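Visit report: Brostico recovery works, Štefanec

Our section toured the Brostico electronics recovery works at Štefanec on a Tuesday in December. The group was limited to 26 by the site's safety rules, and we were split into two parties at the gatehouse. Branislav Doležal, the process engineer, led ours. Safety shoes and hearing protection were issued on arrival; eye protection was our own. The tour started at 9:30 a.m. in the receiving yard.

The works takes mixed office and household electronics from municipal collection points and from leasing companies. Loads come in on pallets or in mesh cages, cross a floor scale, and get a lot number that follows the material to the final bale or drum. Doležal spent some time on the scale because the whole mass balance depends on it. Snow and rain carried in on cages count as input and leave as nothing, so in winter the cages stand overnight under a roof before weighing.
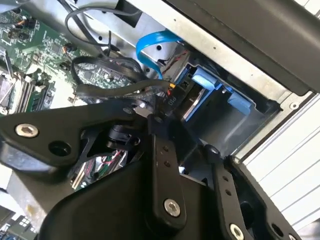 Photo: Dexter Aquino

Incoming lots are graded for reuse first. Leased equipment usually arrives in batches of one model, which makes grading fast. Municipal loads are mixed and mostly go to the shredder once the batteries, capacitors above the size limit, and mercury lamps have been removed. Removal is done by hand at benches with downdraft extraction. We were asked not to stop in this area, and I have few notes on it.

The primary shredder is a slow twin-shaft machine, chosen over a hammer mill at this stage because it opens housings without grinding a missed battery to powder. A thermal camera watches the discharge belt. If it sees a hot spot, the belt stops and a diverter drops the material into a water-filled skip. Doležal would not give the number of trips per month but said that most came from vapes and cordless tools.

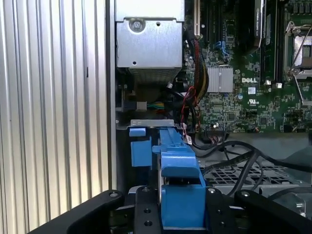 After the primary shredder the stream passes an overband magnet for steel, then a screen, then an eddy current separator for aluminum. The screen matters more than I had expected. Eddy current separation works poorly when large and small pieces are fed together, so the flow is divided into 2 size ranges and each has its own rotor speed. Copper wire is the usual problem. It hooks into itself, rides with the plastic, and has to be pulled out later on a vibrating table.

Plastics are separated by density in water, with salt added in the second tank to raise it. The floating fraction from the first tank is mostly polyolefin. ABS and polystyrene are recovered next, and the sinking fraction, which carries most of the brominated flame retardants, goes to licensed incineration. The tank hall was the coldest part of the building, and the handrails were slick.

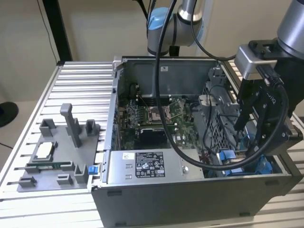 Does the plant refine its own copper?
Copper granulate and circuit board fractions are both sold to outside smelters. Brostico samples each lot before shipment, and the smelter samples it again on receipt. If the two assays differ by more than the contract limit, a third laboratory decides.

Sampling took up most of the second hour. A lot of shredded board is a difficult thing to sample: the gold sits in a small share of the pieces, and a scoop off the top of a drum is worthless. The works runs a rotary divider built by Parnum, which cuts 46 increments from each lot as it falls from the conveyor. The combined sample is then milled and divided again down to laboratory size. Doležal puts the sampling error well above the analytical error, and the figures he showed on the control room screen supported him.

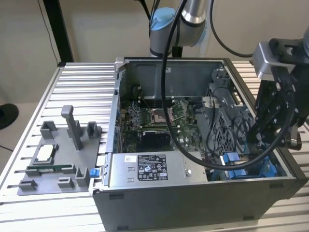

Value per pound depends heavily on how early a part leaves the mixed stream. Processors, memory, and plain low-grade board bring very different prices, and once shredded together they are all paid at the average. The simplest aid to keeping them separate is a fixed place for each part. The gray 3D-printed tray next to the opened tower does this well: the CPU sits in its own recessed pocket with the metal heat spreader up, and a thin green board lies in a long slot along the front. I would like to see the same idea tried for hard-to-sort connectors, where our own members report high losses.

Dust control was covered last. Bag filters serve the shredder line, and the collected dust is assayed and sold with the board fraction if the metal content justifies it. The Brollira filter units are due for replacement, and the new ones will have continuous pressure logging on each chamber. Noise at the control room door was high enough that questions had to wait until we were inside.

We were back at the gatehouse at 12:15 p.m. Members who want the process flow sheet can get a paper copy from Dexter Aquino; the site does not allow it to be sent by email. The next visit has 5 places left.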